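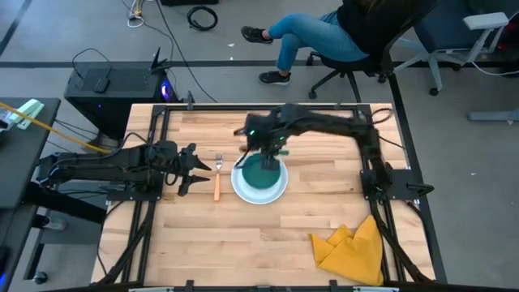 My sister wants to know why anyone would bother setting a table for a plain old lunch, and whether it wouldn't be quicker to eat out of the pot. Well, yes, it would be quicker! But I like a table that looks like somebody meant it, and once you've done it a few times you can lay a place while the soup heats up.

This is my casual one-bowl setting, the one I use for soup, chili, noodles and most breakfasts. No chargers, no three kinds of glasses. If you read my Markach tablecloth post you know I've gone off tablecloths for weekdays anyway, so we're working on bare wood.

What you need

A dinner plate
A soup bowl that sits flat on it
A fork and a spoon
A cloth napkin

Step 1. Put the plate down first

Everything else gets measured off the plate, so get it where you want it and then leave it alone. I like the edge of mine a thumb's width in from the edge of the table. White is the easy choice if your other pieces are colorful (mine are, very). Wipe the rim with a dry towel before it goes down, because fingerprints show up like crazy under a ceiling light.

Step 2. Add the bowl

Center the bowl and then look at it from sitting height. You want a good band of plate showing all the way around, which gives the spoon somewhere to rest later and catches drips. A dark green or teal bowl on a white plate is my favorite combo, it makes even canned tomato soup look fancy.
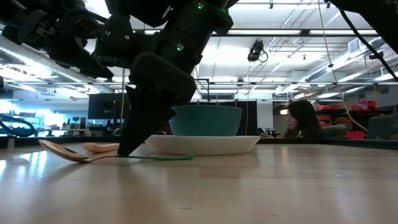
Step 3. Sort out the silverware

Fork on the left, tines up, handle toward you. The spoon goes on the right, bowl up, and I line up the ends of the handles. Colored handles are a lot of fun here and they don't have to match! Orange and green together look so cheerful against pale wood, and a gold-toned spoon warms the whole thing up.

Step 4. Scrunch the napkin

Skip the ironing. Pinch the cloth in the middle, lift it, give it a little shake and let it drop so you get some peaks. Yellow or mustard is great with green dishes. Put it off to the right where you can grab it.
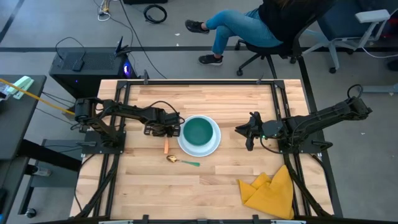

Teal-green bowl on a white plate, with the mustard napkin off to the side.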